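Home | Briefings | Rules Desk | Archive | Subscribe

RULES DESK: Who signs off on a door?

The Kerkex working group put out its May draft on household tasks, and once again doors get more pages than anything else. Hinged doors, sliding doors, doors with a lever, doors that some architect thought should look like walls. The clause people are fighting over is 5.2, which says a simulated run may count toward approval only if the simulated room is dressed like a home. Bare gray boxes are out. Pink walls and a framed print are, for regulatory purposes, in.
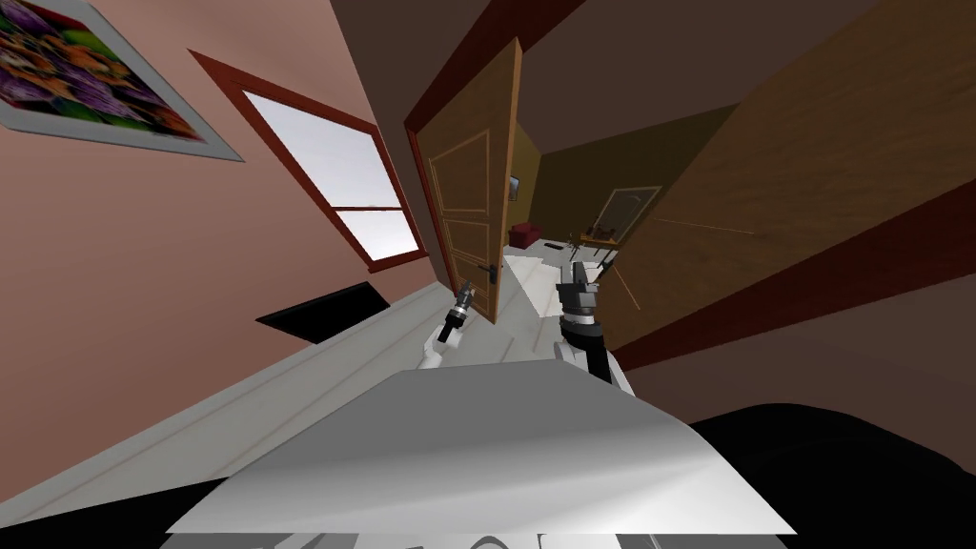 Rima Hijazi wrote in to say the dressing matters less than the log: at Manzano they threw out 2947 simulated runs in one go after finding that three people had used three different meanings of "open," one of which was "ajar, but in good spirits." She would like the draft to define the word before it says anything more about wallpaper.

The draft does define "handle," at length. It also asks for two reviewers per test set, neither of whom may have built the room. Comments close at 5 p.m. on the last day of the month, and the form, I'm sorry to report, still opens only in the old browser.

14 shares | 3 comments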